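The Second Life of the White Table

When the Skadero canteen closed, its tables went to anyone who would carry them. Radek Ondrejka took 25 and stacked them in a barn in Nendenia. He has been selling them one at a time ever since.

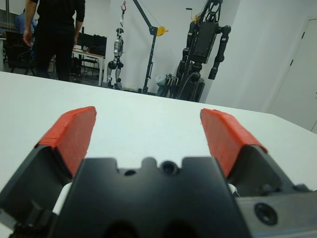 Why do people want an old canteen table? It is cheap, it is the right height, and it will take a beating for years before it needs any work.

Ondrejka charges 61 for a plain one and 100 with new feet. Most go to sewing rooms, repair shops and kitchens. A white top shows every mark, so he tells buyers to wipe it down at night with dish soap and a soft cloth – never scouring powder.
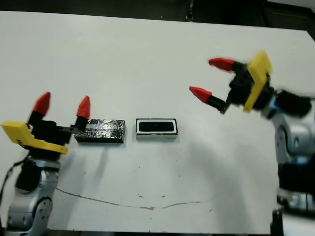 Emília Štěpánek would leave the old marks alone. She wrote to us that sanding a top only opens it up to coffee, and that she has worked at the same table since her children were small.

Others want theirs to look new. Vindaleo, a two-room workshop behind the station, does full resurfacing in April and May, when the paint dries well with the doors open.

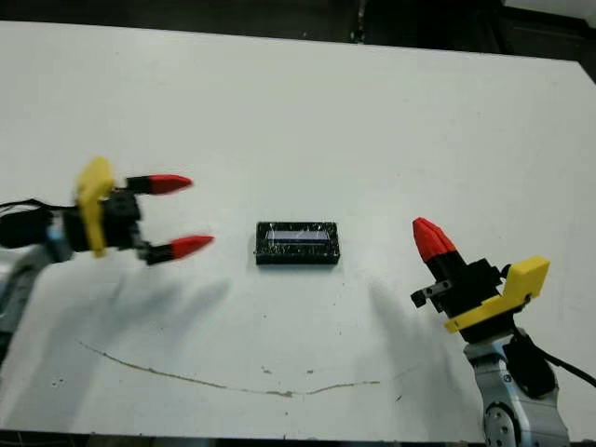
What to Check Before You Buy

Push down on each corner. Look underneath for swelling and run a hand along the edge. Ask if the legs come off, and measure your stairs. Tatiana Vaněk had to leave hers in the hallway for a winter.
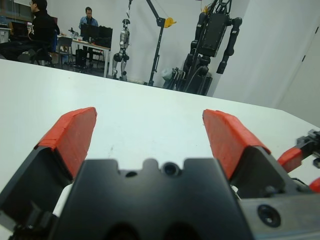 A white tabletop, still in use.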